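# 4 Measuring Child Poverty in Small Regions

National rates of child poverty conceal wide differences between districts. This chapter sets out the methods used to estimate those differences where survey samples are small. Readers should be familiar with weighted means and standard errors.

Section 4.1 defines the low-income line and the household as a unit of analysis. Section 4.2 compares direct and pooled estimates, using the Lundbridge household file. In that file, the smallest district, Okoseck, contributes 64 households with children in a single year. A direct estimate from a sample of this size is unstable, and a change from one year to the next should not be read as a trend.

Pooling several years of data reduces the sampling error but delays the detection of real change. The Mendonça adjustment, introduced in Section 4.3, gives greater weight to recent years.

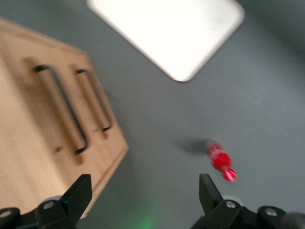 The adjustment requires a minimum of 30 households per district in every year pooled. Districts below that threshold are merged with a neighbour of similar housing cost before any rate is calculated. Rarau is treated this way throughout the chapter, and its figures are labelled accordingly in each table.

Exercises follow Section 4.4.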